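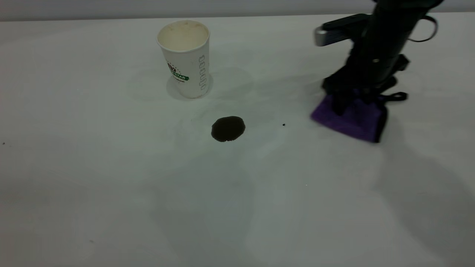 Wiping Up Spills With the Club Arm: Tips for New Teams

These are the tips we hand to students in the Fidateo robotics club before they start on the table-wiping task. Most of them were learned the slow way over last season. A few are plain kitchen tips that any person with a sponge already knows, but teams forget them as soon as there is a robot involved.

Getting the table ready

Clean the table by hand before the first run of the day. Use a drop of dish soap in warm water, then go over it with plain water, then dry it. Soap film makes the cloth slide, and a team will spend an hour changing the pressure setting when the real trouble is soap.

Old rings and smudges are worth rubbing out with a paste of baking soda and water. Leave it on for 2 minutes and wipe. Do not use scouring powder or the rough side of a sponge on a white top. Scratches hold coffee and you will never get a fair score on that part of the table again.

Keep the spill small. A spoonful is plenty. If the puddle is bigger than your palm, the cloth fills up on the first pass and the second pass paints the table brown.

Use black coffee for practice. Milk and sugar leave a sticky layer that builds up, and it starts to smell by Thursday if the meeting was on Monday. Let the coffee cool to room temperature before it goes near the table.

Keep paper towels on your side of the bench. When a run goes wrong, press the emergency stop first, wait until the arm is still, and only then reach in.

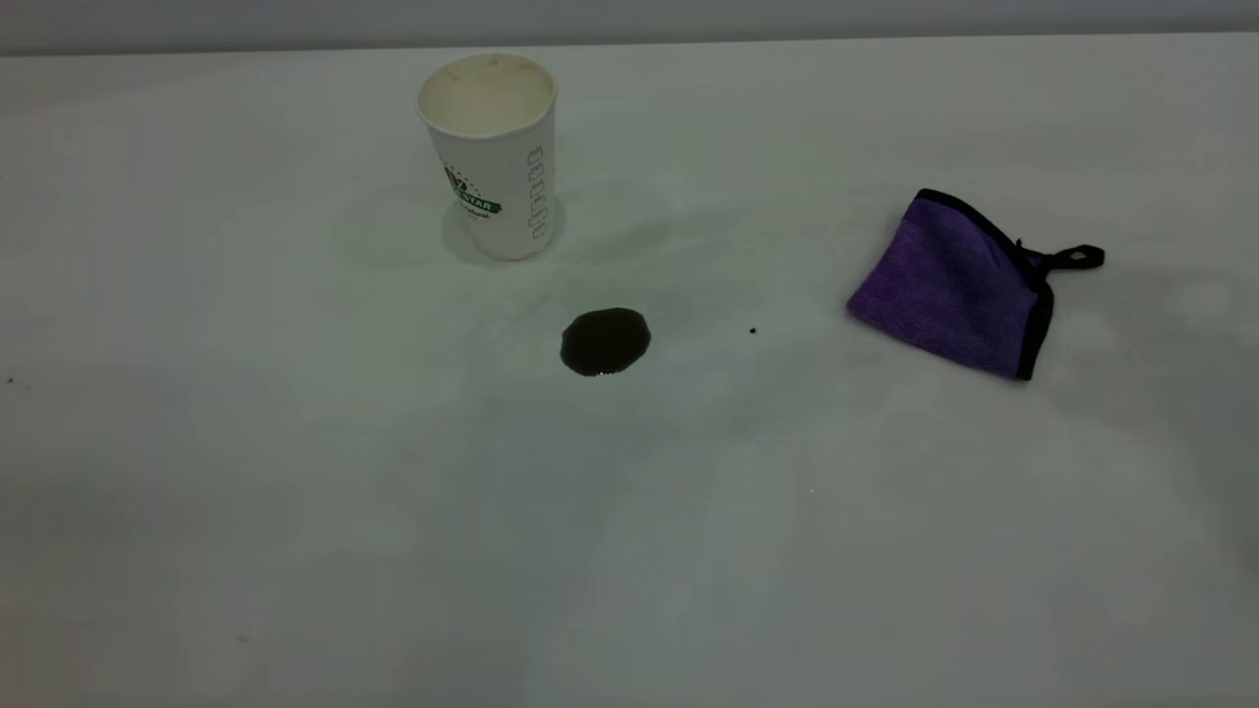
Gerd Rieger
Club instructor, Fidateo

Setting out the cup, spill and cloth

Put the cup well back from the spill. Teams like to set it close by so it looks like the cup just tipped over, and then the arm catches it on the return stroke. A light paper cup goes over at the smallest touch. If you want it steadier, put a few coins in the bottom.

Lay the cloth off to the side with clear table between it and the puddle. The arm needs room to come down, close on the cloth and lift it without dragging an edge through the coffee. Fold it before you set it down. A folded cloth is thicker, so the fingers have something to close on, and you can turn it to a clean face later.

Write your layout down. A sheet of graph paper in the team binder is fine. Measure from the same corner of the table every time. In the Lenz group they measured from whichever corner was handy, and in March they had two sets of notes that could not be compared.

Change one thing between runs. If you move the cloth, leave the spill where it was.

Wiping

Start at the outside of the puddle and work in. Starting in the middle pushes the liquid out in all directions. This goes for people too.

Lower the cloth slowly. If it comes down fast on wet coffee you get small drops all over, and the judges count drops as missed area.

Go light on the first pass and let the cloth soak up what it can. Press harder on the second. Lift at the end of each stroke and come back through the air. Going back and forth without lifting leaves a streak down each side.

Swap to a fresh cloth when the first one stops picking up. Wringing it out by hand between passes is against the rules at the Tostell meet, so get used to working without it.

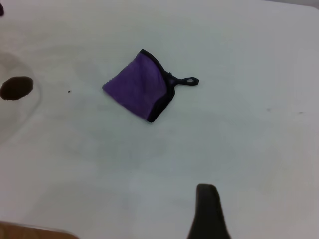 Picking a cloth matters more than most of the code you will write in your first month. We have tried cotton dish towels, paper shop towels and cut-up T-shirts, and microfiber is the one we keep going back to. It soaks up well, and it keeps its fold when it is picked up. Look at how the edges are finished before you buy. The purple one has black binding and a hanging loop sticking out at the corner, and a loop like that needs to point away from the fingers, or they may close on the loop and miss the cloth. Some teams snip the loop off, but the binding can start to fray there, so I would sooner turn the cloth. Pick a strong color too. The vision program has a much easier time finding purple on a white table than it does finding gray.

Washing the cloths

Rinse in cold water as soon as the meeting ends. Wash warm with a little detergent, no fabric softener and no bleach. Softener coats the fibers and they stop soaking up. Hang them to dry or use low heat, and keep them away from cotton towels, which shed lint.

A cloth lasts us up to 200 runs. After that, use it for bikes.

Dried coffee on the table

Lay a damp cloth over the spot for a few minutes and then wipe. For a stubborn one, add a little white vinegar to the water. Keep vinegar and water off the gripper and the cables. Wipe the fingers with a barely damp rag, power off, and dry them right away.

Layout sheets and the scoring form are in the Vernent folder on the club drive.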